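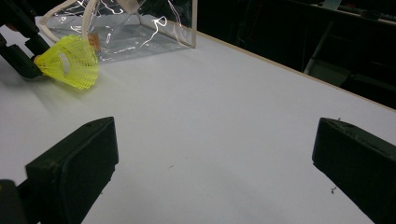 Last changed: 11 December 2020

Talking tables, mesh and small habits

The woman who looks after the sorting room at Plinthorpe has worked with netting and sleeves for 18 years, first on the packing side and then on the returns side. We talked over a long lunch, and she asked that her name be left out. "Put down what I said about the tables," she told me. "That's the part people can use."

Her first opinion is that a work surface should be white. Before she took over the room, the tops were a speckled brown, and small pieces vanished on them. She had two tables replaced in January and the others over the following months.

"Yellow mesh on a white top, you see it right away," she said. "You see the grid, and you see through it to the table. If a strand is broken, there's a gap that's bigger than the ones next to it. On the brown I had to hold every piece up to the window."

The yellow pieces are her favorites to handle. They are hollow and curved, and they give when you hold them. She gets them from a supplier called Tenora, along with a heavier black kind that she likes less.

I asked how she checks one. She starts with the open end, running a finger around the rim to feel for sharp tips. Then she looks down the inside, and after that she sets the piece on the table and leaves it alone for a moment. A piece that has been crushed in the box will often creep back toward its shape.

"People want to pull it straight," she said. "Let it sit. If it hasn't come back by the time you've done 3 more, put it in the other bin."

Storage is where she and the rest of the room have disagreed. The old practice was to push the sleeves one inside another to save space. She allows it for 2 at a time and no more, as the strands catch on each other and the bottom one gets flattened. The shelves now hold 9 shallow trays, labeled by size in plain marker. There was a printed label system before that, from Plarkix, but the labels curled and she went back to the marker.

She wipes the tables at the start of the day with a damp cloth – no spray, which leaves a film the mesh drags through. Lighting took longer to settle. One lamp set low throws a shadow of the grid on the table, and for a while she found that distracting. Now she uses it.

"A bent spot shows up in the shadow sometimes before I notice it in the piece," she said. "It's a blurry shadow, so you can't go by that alone."

Her next job is the bench by the door, which still has its brown top. She has asked for a white one twice and has the measurements taped to the wall.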